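Pongate Tabletop Surround, White

Shop / Work Surfaces / Surrounds and Enclosures

$980
Item no. PG-3,458
Ships flat in two cartons
Color: white top, white walls
Assembly: two people, one afternoon if you stop for coffee

A plain, pale place to put things down

We have been making the Pongate surround for a good while now, and it is still the product we find hardest to photograph and easiest to talk about. It's a white tabletop with smooth white walls standing up around it. There is no pattern and no shelf, and our name doesn't appear anywhere you'll see it once the thing is set up. You put it on a bench or a sturdy frame, you put your bottles and jars and tubs on it, and then you can see them. That really is most of the story, but if you're the sort of person who likes to read a page all the way down before spending money (we are too!), there's plenty more below.

The first one was built for Xiaoyan Zou, who was refilling and sorting bottles on an old brown desk pushed up against a busy bit of wall – a calendar, a pegboard, a window with a plant in it. Clear bottles disappeared against all of that. Pale caps rolled off behind the desk and stayed there until spring. She asked us for something with a back to it and a side to it, in one color, that she could wipe in a minute. We made her one, she used it for a season, and then she came back with a list of complaints which we have kept pinned up in the workshop ever since. Nearly everything that's good about the current model came off that list.

What you get

The standard Pongate comes with the white top, the wall panels, the corner fasteners, a roll of edge tape, a small bottle of touch-up paint and the printed instructions. The bench underneath is not included. If you need one, our Gethin bench is made to the same footprint and the two go together without any drilling, though a good solid table you already own will do just as well, so please measure before you buy anything else from us.

The walls are deliberately plain. People do ask whether we could add a row of hooks, or a ledge for labels, or a printed grid, and we've tried all of them at one time or another. Every one of those extras ended up catching the eye when you were trying to look at what was on the table. The hooks filled up with things that didn't belong there. So the walls stay bare, and if you want a grid, a sheet of printed paper slid onto the top works very nicely and can be thrown away when it gets grubby.

The top has a soft finish that doesn't glare much under an overhead lamp. It isn't a cutting surface, and we'd ask you not to treat it as one. It's a good surface for standing things on, sliding things across, lining things up and moving them around until you're happy.
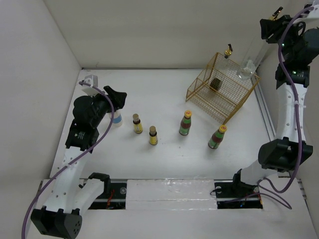
Bottles and containers on the white tabletop, with the plain back wall rising behind them.

Small groups of mixed containers are what most of our customers use it for, and it's the use we had in mind all along. A tall bottle and a short one, something with a lid, something without – when they're all standing on white with white behind them, you notice the shape of each one much faster than you'd expect. You'll also notice which cap is on crooked and which label has started to lift.

Living with the walls

The walls make more difference than the top does, and we say so even though the top costs us more to make. They keep your background still. Wherever you move the containers, what's behind them stays pale and quiet, apart from a bit of soft shadow toward the corners where two walls meet. Some people love those corner shadows and some people write to us about them. If you'd like less shadow, raise your lamp or bring in a second one from the opposite side. If you'd like more, use one lamp and keep it low. We can't do much about it from our end, corners being corners.

They also stop things from rolling away. A round container that gets nudged toward the back will meet the wall and stay on the table with its friends. We wouldn't lean anything heavy against the panels, though. They're walls for looking at and for stopping a lid, and a crate resting on one all weekend will bow it.

Setting it up

Yaqin Tan wrote the instruction sheet and has very strong feelings about it, so I'll only give the short version here.

Clear the bench first and wipe it down, including the far edge where dust collects. Lay the top in place and check it with a level in both directions. Stand the back wall next and fasten it loosely. Bring the side walls in, fasten those loosely as well, and only then go around and tighten everything, a little at each corner in turn. If you tighten the back wall fully before the sides are on, the sides won't meet it neatly and you'll be undoing your work.

Leave the protective film on the panels until the very end. It's tempting to peel it early. Please resist! Almost every scratched panel we've been sent pictures of was scratched during assembly with the film already in the trash.

There are 13 fasteners in the bag and the surround uses 12 of them. The last one is a spare, and we mention it here to save you the worried phone call.

Cleaning

A soft cloth and warm water will take care of nearly everything. For sticky rings left by bottles, lay a damp cloth over the ring for a few minutes and then wipe it away. Dish soap is fine. Scouring pads are not, and neither is anything gritty. Colored liquids should be wiped up the same day, particularly anything with turmeric, beet or ink in it – we've had a tabletop here in the shop with a faint yellow moon on it since a tasting in March, and it isn't going anywhere.

The walls need cleaning less often than you'd think, but do run a duster down the inside corners now and again. On white, dust shows up gray, and it will settle there before it settles anywhere else.

Touch-up paint goes on with the little brush inside the cap. Two thin coats, left to dry in between. It will look slightly bright for a day or so and then calm down.

Which size of bench, and a word about weight

The Pongate sits best on something that doesn't wobble. A wobbly table under a group of tall, narrow bottles is a misery. If your bench has leveling feet, use them. If the floor is uneven, as ours is, a folded piece of card under one leg has been known to last for years.

If you plan on attaching anything along the front edge, fix it to the bench and leave our tabletop out of it. The front is left open on purpose so you can reach in comfortably, and the top itself isn't meant to take clamps.

Spares and extras

Single wall panel, white: state left, right or back when ordering
Corner fastener set: one bag, includes the spare
Touch-up paint: small bottle with brush
Edge tape: one roll
Gethin bench: matching footprint, sold separately
Sistico divided tray: for caps, droppers and small lids, sits beside the surround

The Sistico tray is worth a look if you handle a lot of loose caps. Up to 3,000 small lids will go in the deep version, according to Jianhua Lu, and I have decided to take his word for it.

From people who own one

"I bought it for sorting my spice jars before the holiday markets and it has taken over my back room. Everything gets looked at on the white table now, even the mail." – Yaqin Ye

"Very plain, very white, went together as described. I would have liked a deeper version for my bigger containers. The replacement panel arrived quickly after I dropped a hammer on the first one." – Zhuoran Yuan

Delivery and returns

Each surround is packed to order at our Zuvmont workshop. The two cartons travel together but are sometimes delivered on different days, so please don't worry if only one turns up at first. The walls are in the longer carton and the top is in the wider one. Open them both and look over the panels before you start building, and keep the cardboard until you're sure you're keeping the surround.

Unassembled surrounds can be returned in their original cartons. Once the film is off we can't sell a panel as new, but do write to us anyway if something isn't right, and include a picture of the corner or panel in question.

Orders placed by 23rd November will go out before our winter break. Anything after that goes to the front of the line when the workshop opens again.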